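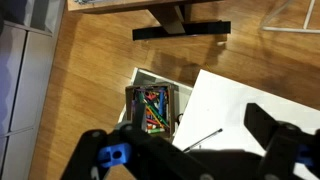

Gripper above a cardboard box of colored pencils and markers, in a shallow white tray.

The Relemville drawer fault is the name given to a recurring failure in a robot tidying task developed at the Relemville workshop of Yeoh, a small automation contractor with its main office in Hosberg. In the task, an arm has to move a box of pencils and markers between a desk drawer and a tray on the floor, and close the drawer when it is done. The fault was a loss of grip that the control software did not register. The arm went on with the remaining steps as if it were still holding the box, and the run was logged as a success.

The fault is of modest size and would probably have stayed unknown outside the company if the success rate had not already been quoted in sales material. It is now mentioned mostly in arguments over how such rates are worked out.

Background

Yeoh took up the drawer task after a request from a school supplier in Mustevthorpe, which wanted to know if a general-purpose arm could put away classroom materials. The company's summary covered 3,828 runs and described the results as "dependable." It did not say who or what had decided that a given run was good. The decision was in fact made by the control program, which marked a run as complete when the arm reached its final position with no stop having been triggered. No camera image was checked at that stage.

A box of this kind is an awkward thing to hold. Thin cardboard gives way under the fingers, and pencils standing at different angles shift the load as the box is lifted. The summary called the box a "simple rigid container," a description that is hard to square with the object.

Discovery

The fault was found by Noman Shaikh, a technician hired to label the recordings. He had been asked only to mark the start and end of each grasp. On a Wednesday in November he reported a recording in which the fingers closed, rose and traveled to the drawer with nothing between them, while the box stayed where it had been. The run carried a success flag.

Shaikh then went through the rest of the recordings by eye. He found 377 flagged successes in which the box had been dropped, dragged, or never picked up. Yeoh at first attributed these to a bad batch of boxes. That explanation was dropped when the same pattern appeared in recordings made with a different batch, and the company has never said what was supposed to be wrong with the first.

Cause

Two causes are usually given. The first is the grip check. The program compared the distance between the fingers with a fixed threshold, and anything above it was read as "object held." The threshold had been set with a wooden block. A cardboard wall pinched flat could fall below it, and a gripper that had failed to close all the way on nothing could sit above it. The reading was taken once, shortly after closing, and was not repeated during the move.

The second is the force limit. It had been lowered after early boxes were crushed, and no one reran the grip tests at the new setting. Yeoh's internal note treats this as the main cause. Shaikh's own report gives it less weight, pointing out that a weak grip explains a dropped box and does nothing to explain why the drop was recorded as a success. His reading is the more convincing of the two.

A claim that glare from the floor confused the wrist camera has also been repeated. There is little to support it. The camera had no part in the grip check.
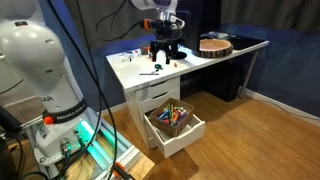
Safety questions

No injury was reported. The statement that the fault "posed no safety risk," which appears in Yeoh's reply to the Mustevthorpe customer, is harder to accept. An arm that believes it is carrying a box will swing through the space where people might be picking up what it dropped. In 8 of the runs the arm pushed against the drawer front with the box caught in the way, and stopped only when the joint force limit was reached. The reply does not mention these runs.

Changes and later results

Yeoh added a repeated grip reading during the move and a camera check at the end of each run. A second series of 720 runs followed, and the company reported that the fault had been "eliminated." The series used the same desk, drawer and type of box as the first, and the new check was judged by the same program that it was meant to correct. No person reviewed the recordings. An outside repeat has been proposed in Hosberg but not carried out.

The original summary has since been withdrawn. Its success rate can still be found in older product sheets, without a correction.

See also: grasp detection; false positive; force limiting

Contact the editors | Copyright and reuse terms | Back to top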